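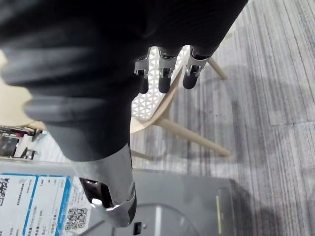 Our project started with an argument about sorting laundry and ended up being about where people set the basket down. The course asked each pair to pick one household chore and redesign the area it happens in, without buying a new appliance. Recep Karabulut and I picked laundry, mostly on the grounds that we both had some. Seating entered the project early. A white plastic chair with small triangular holes in the seat is a fine place to park a basket, and sitting on it in shorts for a whole planning meeting leaves a pattern you can study later. We put chairs on the official equipment list after the first week.

1. What we wanted to find out

The laundry area in Rutherford has a front loader, carpet tiles and no table. People come in with a full basket and have to put it somewhere while they deal with the door. Our proposal form called this "the staging problem," a phrase Recep is still proud of. We wanted to know whether the spot where the basket lands changes how long loading takes and how many socks end up on the floor.

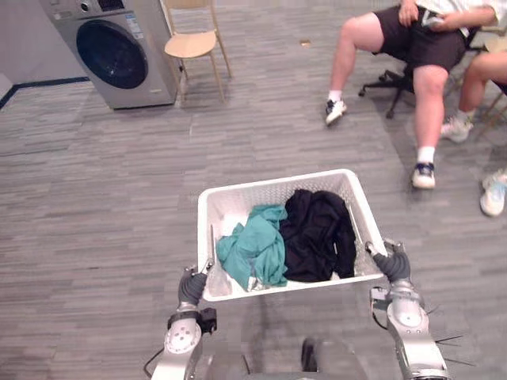
We tested three spots: the floor in front of the machine, a chair beside it, and the top of the machine itself. Over the term we logged 56 loads, all small and mostly dark, as students own very little that is white and even less that has stayed that way.

2. What happened

The floor was the slowest. You bend for the basket, straighten up for the door, then bend again, and by the fourth shirt you have opinions about architecture. The top of the machine was quick but risky. The basket fell off 9 times, and one of those falls involved my foot. The chair won, with one condition - it has to stand on the side away from the hinge. A door that opens to the left wants its chair on the right.
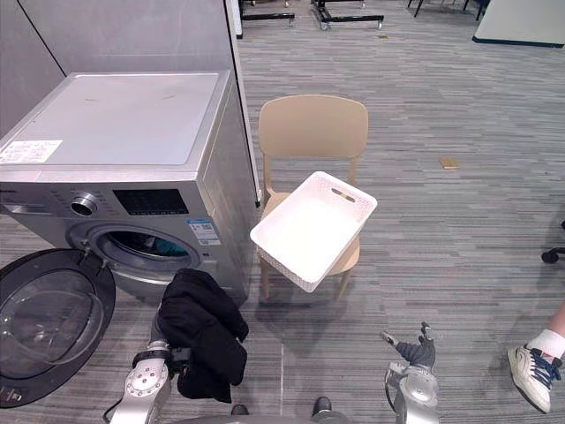 Figure 3. Loading with the door fully open and the basket on a chair.

3. The door

We had not planned a section on the door. But heavy knits were the main source of trouble in our log, more than socks. A sweatshirt goes in as one lump, stops halfway, and leaves a sleeve hanging over the rim. Pushing the whole thing in before reaching for the next item solved most of this. It took us until November to write that down as a rule. 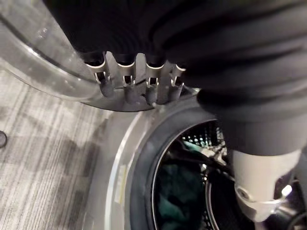 Desta Admasu read our draft and wrote in the margin that we had spent a term proving people should use a chair, and that her grandmother could have told us so for free. She also asked why we never tried a shelf, which would leave the chair available for sitting.

It is a fair question. We did sketch a fold-down shelf, but the wall panel behind the machine was not ours to drill into, and our request to do so is still waiting for an answer. The sketch is in the appendix, along with the full log and Recep's drawing of my foot.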